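Wrist camera gripper keeps closing late on flat stuff
Asked Jun 27, 2023 in Home Builds

I have a small arm clamped to the bench, with printed yellow fingers and a Fendex servo in the gripper. Cubes are fine. Anything thin and flat, it closes late and pushes the piece away like a cat with a glass of water. The green strip is the current enemy.

I've run the Nuvora calibration 2 times and both times it told me everything was wonderful. Frame from the wrist cam, green between the fingers:

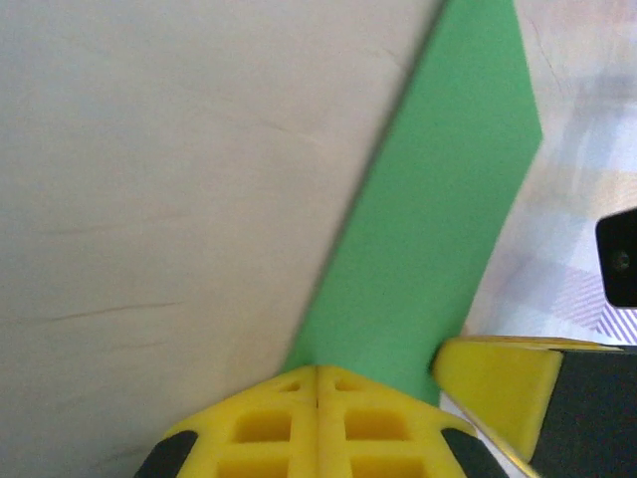 Does the wrist camera need recalibrating every time the fingers are swapped?
The camera calibration itself can stay as it is if the mount hasn't moved, but the fingertip offset has to be measured again for each new set of fingers.

What I can't work out is the delay. The log says 142 ms from the close command to first movement, and my loop assumes a lot less. Servo or software?

2 answers

Answer 1 — accepted
Software, I'd bet. Print a timestamp when the image arrives and another when the command leaves. On mine, most of the lag was old images queued up — the arm was reacting to history. Set the buffer to one image and try again. If the number doesn't budge, look at the servo's ramp setting. And slow the approach down while you're testing, there's no prize for speed.

Answer 2
Had a Fendex. Threw it in a drawer after 3,000 cycles and bought a Tsoukalas. Never looked back. Also check your screws.

Comment from asker: Buffer was set to 8. I have no defense. Screws were also loose.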